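Woltley Room Guide, Section 4: Laying out the floor, the cables and the fan

Applies to Room 263 and the other plank-floored rooms at Viststead.
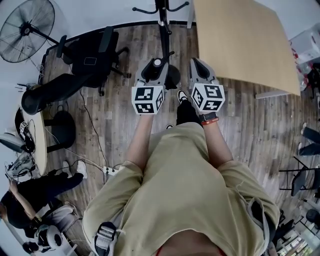 Cable runs are where most room set-ups go wrong, and I don't believe the usual advice about "tidying as you go". People tidy the cables they can see from where they're sitting. Before you buy clips, covers or a clever box with a lid, look at what has to be crossed on foot. Black cables on brown and grey planks, running out to a white power strip on the floor, are easy enough to spot when you're looking for them and very easy to miss when you're carrying something at waist height. The strip stands out. The cables don't, and it's the cables you walk over.

The steps below replace the old Section 4, which Jhosep Rivadeneyra and I both tried to follow and both gave up on at the part about the ceiling hooks. There are no ceiling hooks.

4.1 Before you start

You will need a broom, a tape measure, fabric tape, a cloth and the length of flat cable cover from the cupboard. The cover was sold to us as "invisible on any floor". It isn't, and I'd be worried if it were.

Switch off at the wall. Switching off at the strip doesn't count.

4.2 Clearing the floor

1. Unplug everything and coil each cable loosely. If a cable won't coil without kinking, put it aside and don't use it again.

2. Move the chairs out to the corridor. Rolling them to the far end and working round them takes longer, whatever anyone says, and you'll sweep half the room twice.

3. Lift the round table by its pedestal, with one hand under the top. Don't drag it. The top is only as steady as whatever holds it to the column.

4. Sweep along the planks, then across them. Grit collects in the joints.

5. Wipe up any spills and let the floor dry fully before a single cable goes back down.

Note: Salma Hegazy recommends a damp mop here. I've used one and didn't see that it did anything a broom hadn't, apart from adding the wait.

4.3 Choosing where the power strip goes

The old guide said "centrally, for convenience". Convenient for the plugs, perhaps. A strip in the middle of the floor means a cable coming in from the wall and more cables going out again, all of them across the part of the room you want to use.

1. Decide first where people will stand and walk. Mark the corners of that area with fabric tape.

2. Put the strip against a wall, outside the tape.

3. If the equipment won't reach, move the equipment. If it still won't reach, use one longer cable of the proper rating.

4. Leave some slack at each plug, and lay the slack in a flat loop by the wall.

CAUTION: Never plug one power strip into another. Brayan Agudelo's view is that it's fine for "small things", and every small thing in the building has ended up on the second strip as a result.

CAUTION: Don't put a rug over a cable. You can't see damage under a rug, and heat can't get away.

4.4 Laying the cables

1. Run each cable along the skirting as far as it will go, even if that's the long way round.

2. Where a cable has to cross open floor, cross once, by the shortest line, and bring any others to the same crossing.

3. Press the cover down over the crossing. Walk over it in the shoes you'll be wearing. Then walk over it backwards, because at some point somebody will.

4. Tape both ends of the cover. The makers claim it grips by itself. On a smooth floor, possibly. On these planks ours had crept 13 centimetres by the end of September.

5. Check that no cable passes under a chair castor or across the doorway.

Note: If you can't avoid a loose cable for a short time, lay it straight. A wandering cable takes up far more floor than it needs.

4.5 The pedestal fan

I'm not convinced a fan cools a room. It cools whoever is in front of it, and that's worth having in a stuffy afternoon, but the claims on the Stumel leaflet about "whole-room freshness" should be read with a raised eyebrow.

1. Stand the fan in a corner, with the base flat on the floor.

2. Tilt the head towards the working area and tighten the knob. Check it again after a few minutes.

3. Keep curtains, loose paper and hanging straps well away from the grille.

4. Run its cable behind the base, never in front.

5. Start on the lowest speed. Go up one if anyone asks.

CAUTION: Unplug the fan before moving it or cleaning the grille. Carry it by the column.

4.6 Chairs and table

1. Bring back only the chairs you need. Wheeled chairs drift, and a five-star base takes up more floor than the seat does.

2. Park them with their backs to the wall, outside the taped area. Stand every chair on its castors. Laying one on its side to stop it rolling just gives you something new to trip on.

3. Set the round table near the wall side of the room, within reach but off the walking line. It's good for a notebook, a cup with a lid and not much else.

4. Keep drinks off the floor altogether.

Note: Arnulfo Palomino puts castor locks on his chairs and swears by them. I fitted a set from Tello last year. They locked well and were a nuisance to unlock, so they came off again.

4.7 Final check

1. Stand in the doorway and look along the planks at a low angle. Lifted tape shows up best this way.

2. Walk the edge of the taped area, then cut across it.

3. Switch on at the wall, then at the strip, then the fan.

4. After 18 minutes, switch off, unplug, and feel each plug and the strip with the back of your hand. A warm plug needs looking at. Report it to extension 1631 and leave it unplugged.

Repeat 4.7 whenever furniture has been moved, including when you've been told that it was put back exactly as it was.

Section revised by Octavio Huamán. Storage of spare cables is covered in Section 5.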